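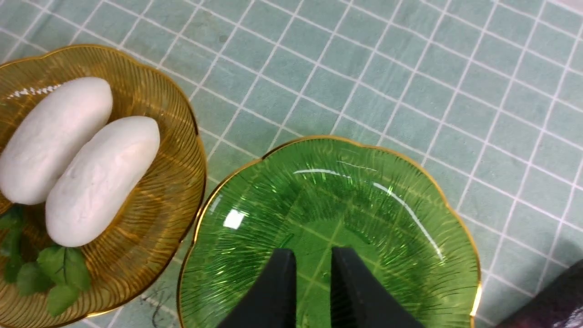
Most setup sheets for small pick-and-place cells begin with the arm and reach the tabletop on the last page, if they reach it at all. I think the order should be reversed. A gridded cloth under the work costs very little, and it gives the technician a reference that needs no software. With the two black fingers open over an empty glass plate, the white lines still read through the glass, and a shift in the wrist camera shows against them at once. Lines that curve tell you the cloth has moved or creased, and that should be fixed before anyone opens the calibration menu.

At Vikthorpe we spent 20 minutes per shift on camera calibration and none on the surface. After we wrote the cloth into the sheet, calibration dropped to 7 minutes. The arm was the same and so was the mount. 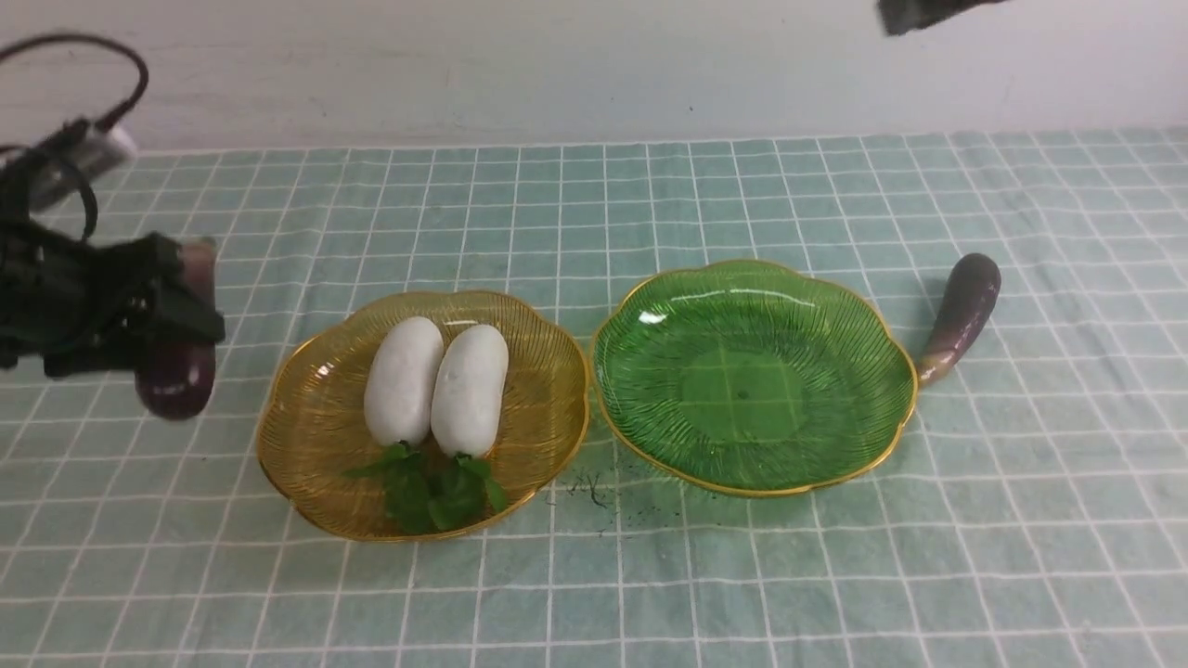 *Eggplant held upright in the fingers, stem end up. Cable looped above the gripper.*

Cable routing deserves the same early place. The Gonetti manual treats it as a matter of taste. A loop over the gripper is acceptable if it clears the wrist at full rotation, and the only way to know is to rotate the wrist by hand with the drives off, slowly, in both directions. The Berhe checklist asks for this every 30 days. I would ask for it after every finger change.

Then there is cleaning. Crumbs and fibers on the cloth are usually logged as cosmetic, and I disagree with that. Debris in front of the plates lies in the working area and can end up on a finger pad. Brush it off between runs and wipe the pads at the same time.

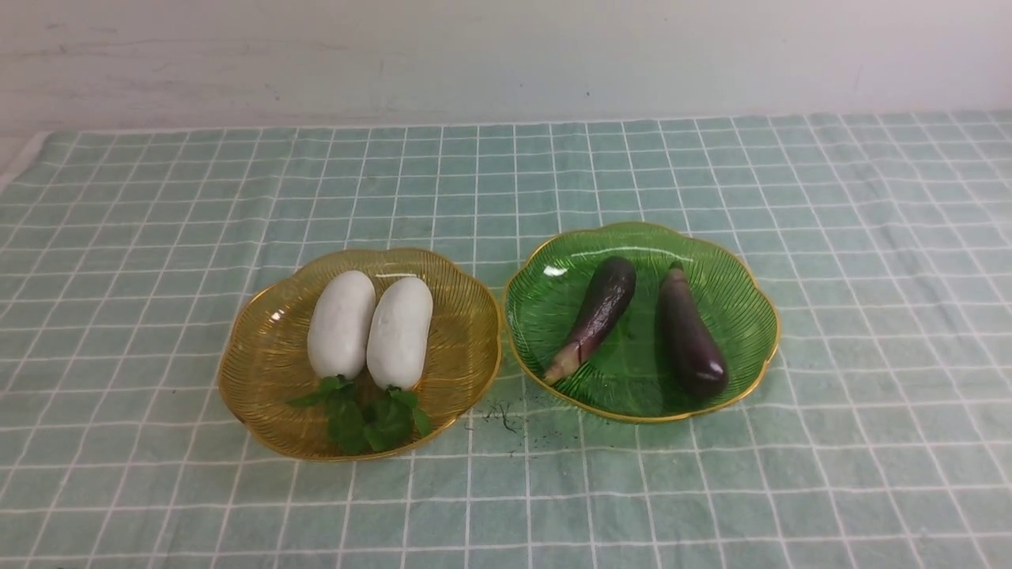 Photo: Brurkbridge workshop

Glass plates with gold rims draw complaints because they throw highlights. I would keep them. A cell tuned only on matte trays will need tuning again when it meets a glossy one, and an eggplant skin is glossy anyway. Set exposure with the plates loaded and the room lights as they will be in use, write the value on the sheet, and leave it alone until the lights change.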